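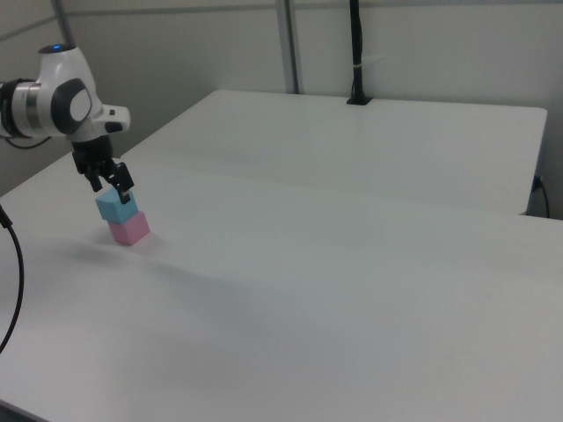 5 min read

Showing it by hand: speaker notes

Pao-chu Yu, Ullulside open afternoon, 15th March

Opening

Say hello, say who I am, say where the fire door is. Ask who has taught someone to drive or to ride a bike. Leave time for hands.

Then the main point of the talk, said slowly. We wanted an arm to stack one cube on another. We could have written out every move as numbers. We chose to show it the move many times and let a program learn from the showings. I am going to talk about the showing part, as it takes most of the hours and gets the least space in the write-ups.

Keep the first slide up through all of this. Blue on pink, fingers on the blue cube. Mention that the blue is a little out of line with the pink. I come back to that later.

Two ways to show it

By hand: you take hold of the arm and move it through the task yourself. The motors go slack enough to let you. The joint angles are saved as you go. Good points: you feel the weight of it, and new people get the idea in minutes. Bad points: your own arms get into the camera view, and you get tired. It is also hard to work the gripper and guide the wrist together.

By remote: you sit back from the table and drive the arm with a controller. We used the Famari handset, then moved to a small leader arm that Marulanda lent us in January. The leader arm is a copy at a smaller size. You move the copy and the big one follows. Your hands stay out of view. What you lose is touch. You have to judge contact by eye, and for the first day everyone presses too hard.

Ask: which would you pick? Most rooms say by hand. Say that we use both, by hand for the first day with a new task and by remote for the recordings we keep.

What counts as one showing

A showing starts with both cubes down on the table and the arm at its rest position. It ends with the blue cube released on top and the arm moved clear. Stress the last part. Our first batch stopped recording as soon as the fingers opened. The program learnt to open its fingers and then stay exactly where it was.

Numbers slide. 1555 showings recorded, 80 thrown out. Reasons for throwing out: dropped cube, knocked table, recording started late. We did not throw out the slow ones or the ones with a second try at the grip. Those are useful, and if someone asks why, say that the program has to see a recovery before it can copy one.

Second slide. Let people look before talking.

The stack from the other camera view, with the pink edge showing along one side of the blue. We call this a good stack. Early on two of us disagreed about it, one wanting the faces lined up and the other happy if it stood. The sorting was a mess until we wrote a rule down. The rule is that it must stand without help and the blue must not touch the table.

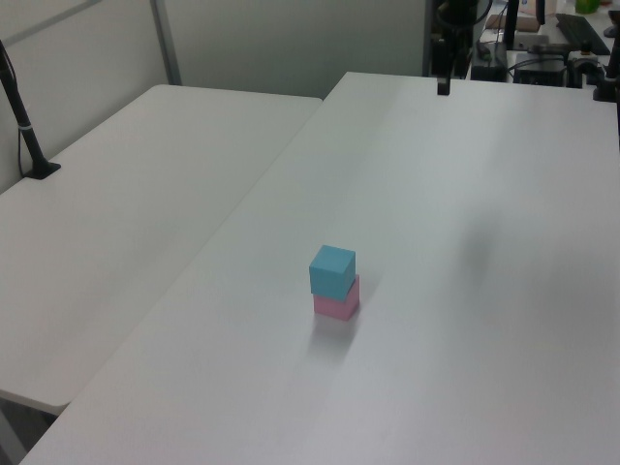 Things that went wrong

Table moved. Someone leaned on it between sessions and the whole of the next morning's work was off by a finger's width. We now check the position against a saved view before starting.

One person's habits. For the first fortnight I did nearly all the driving. I come in from the left and I pause before closing the fingers. So did the program. When Wikley sent over two more people to drive, the pauses got shorter and it coped better with cubes in odd places.

Long sessions. The limit is now 62 showings per person per day. Past that the paths get sloppy and you stop noticing.

Close

Next job is three cubes, then cups. Questions. If short of time, skip the Famari story and go straight to the sign-up sheet for anyone who wants a turn at driving.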